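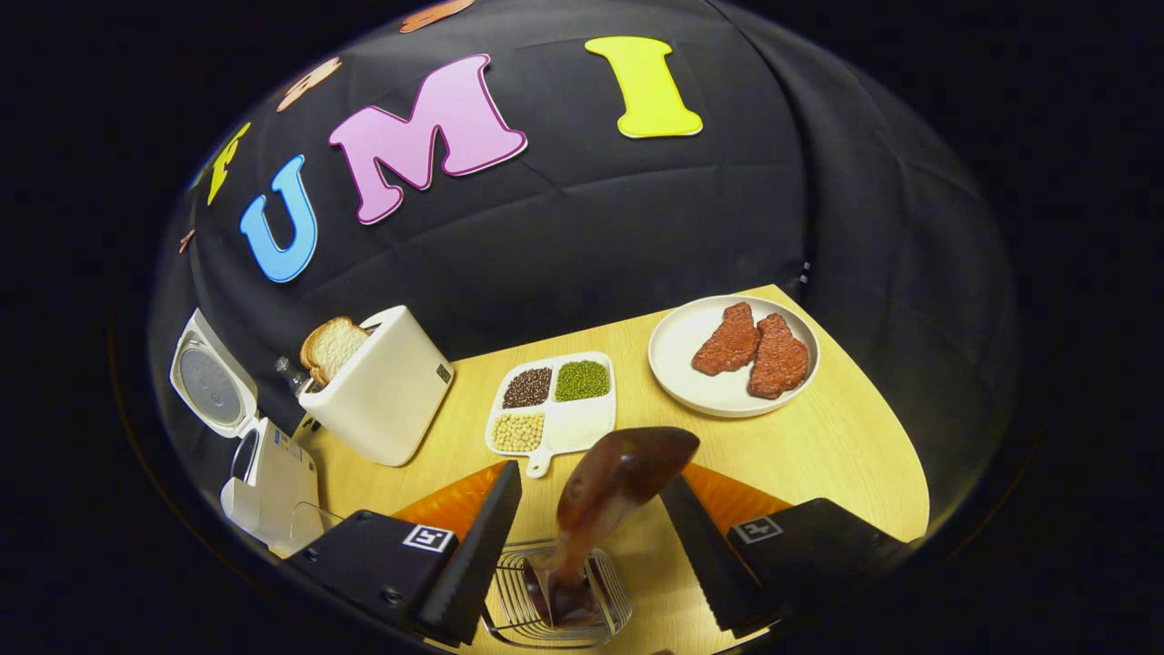
Jarkier: film exposure notes from a bunch of old meters

Version 2, April 2022

Hi, and welcome to my pile of notebooks! Jarkier is a spreadsheet of exposure notes for black and white film. Every row is one frame that somebody shot on a manual camera, with what the meter said, what they set the camera to, and how the negative came out. There are 2,000 frames in it now, and I typed in most of them at my kitchen counter, so please be kind about the spelling in the comments column.

I started it because I kept having the same argument with Isamu Yagi about whether old selenium meters are worth trusting. He says yes, always, if you keep the cap on when you're not using them. I say mine reads low indoors and I have the thin negatives to prove it. We both had years of notes, neither of us had ever put them side by side, and one rainy October I finally borrowed his and sat down to type. Then Daranee Rattanakul heard about it and handed me a shoebox of index cards, and things got out of hand from there.

What's in the folder

frames.csv is the main file, one row per frame.
meters.csv has one row per meter, with the type (selenium, CdS or silicon), when it was last serviced if anyone knows, and what battery it takes.
double.csv is the 300 frames where we wrote down readings from two meters pointed at the same thing. If you only look at one file, look at this one, it's the fun one.
estik.py is a small script that does the charts. More on that below.
changes.txt is what it sounds like.

There are no negatives or scans in here. People ask! Some of the pictures are of family members who never agreed to be on the internet, and the scans came off so many different scanners that you couldn't compare them anyway.

The columns

frames.csv has 10 columns:

frame_id: roll code, dash, frame number. Roll codes start with the photographer's initials.
meter_id: matches meters.csv. Blank means somebody guessed by eye, and those rows are worth keeping for laughs if nothing else.
film: whatever was written on the cassette. Bulk-loaded film just says bulk.
ei: the speed the meter was set to, which may or may not be box speed.
light: one of sun, shade, overcast, window, lamp, night, mixed.
reading: what the meter said, as an exposure value in thirds of a stop.
aperture: as set on the lens.
shutter: as set on the dial, in seconds. If it says B, the real time is in the comments, when we remembered to write it down.
density: thin, ok, dense or lost. This is a person holding a negative up to a light table. It isn't a densitometer reading and please don't treat it like one.
comments: anything goes.

Readings were converted to exposure values at the speed in the ei column, not at ISO 100. I went back and forth on that for ages. If you want everything at 100 you can shift it yourself, and estik.py has a switch for it (--at100).

How the notes were made

Mostly with a pencil, standing in a field. Isamu uses proper printed log sheets. I use whatever notebook is in my bag. Daranee's index cards were filled in the same evening, from memory, so her apertures are solid and her shutter speeds are a bit hopeful. She told me so herself and said I could put it in the README.

Thilini Rathnayake's rolls are the odd ones out. She shot nearly all of them inside the Sesau, a dance hall with the worst mixed lighting I have ever stood in, and she pushed everything. If you average over the whole file without filtering those out, lamp and mixed light will look a lot darker than they are for most people. Filter on frame_id starting with TR and they go away.

Everybody developed their own film in their own way, which means density is only really comparable within one person's rolls. I know, I know. I did think about grading all the negatives again myself, but two of us no longer have all of theirs, and I'd be doing it until I retired.

Using estik.py

You need Python 3 and matplotlib. Put the script in the same folder as the csv files and run

python estik.py frames.csv

and it will write a chart for each meter into a folder called charts. If you already have a folder called charts it will happily write over what's in there, so watch out for that (sorry, Anoma).

Give it double.csv instead and you get the two meters plotted against each other, with a line showing where they'd agree. My selenium meter drifts off that line as soon as you go indoors, Isamu!

It doesn't do anything clever. It skips rows with a blank reading and prints how many it skipped. Anoma Mondal rewrote the part that handles thirds of a stop after my version turned every two-thirds into a half, and it's much nicer code than the rest of the file. You'll be able to tell where hers starts.

Known problems

Some of the CdS meters were made for mercury batteries and were run on whatever fit. Where we know, the battery column in meters.csv says so. Where we don't, it says unknown, and I'd be careful with those.

Frame numbers on bulk film are counted from the first exposure, so they won't match the numbers printed on the edge. There may not be any printed on the edge.

The word shade means different things to different people. Daranee uses it for the side of a building, I use it for under trees. I haven't fixed this and don't know how I would.

The meter called KAN-A came from a junk bin at Kanagaratnam, the repair shop near my old apartment, and it has a crack across the window. It reads fine against the others in sun. At night it just makes things up.

Lost in the density column covers everything from fogged film to a roll that never caught on the take-up spool. The comments usually say which. Don't read it as underexposed.

No color film at all. Nusrat Karunaratne has offered me her slide notes, and I would love to add them, but slides need their own density words and we haven't agreed on any yet.

What it's good for, and what it isn't

I think it's handy if you've just picked up an old meter and want to see how other people's copies behave, or if you teach a darkroom class and want real, messy numbers to hand out. It's no good for testing a film, and it won't tell you how to calibrate anything. Five people with five sets of habits is a small group, and we all like low sun far too much, so bright midday is thin on the ground.

Adding your own

Yes please! Send me a csv with the same columns, or photos of your log pages if the handwriting is better than mine. Pick initials nobody is using yet for the roll codes. Leave a cell blank if you don't know something, because a blank is easy to deal with and a guess that looks like a reading is really hard to find later. Double readings are what I want most, especially indoors, and especially if one of the two is a silicon meter that somebody has checked in the last few years.

Tell me how you held the meter, too. Reflected or incident goes in the comments for now. It should have been its own column from the start, and it'll get one when I next have a free weekend.

License

The notes and the script are free to use for whatever you like. A mention of Jarkier is nice if you publish something, and please keep the changes file with the data so people can tell which version you had. The comments column belongs to the people who wrote it, so ask before you quote the long ones, mainly Thilini's, which are practically a diary.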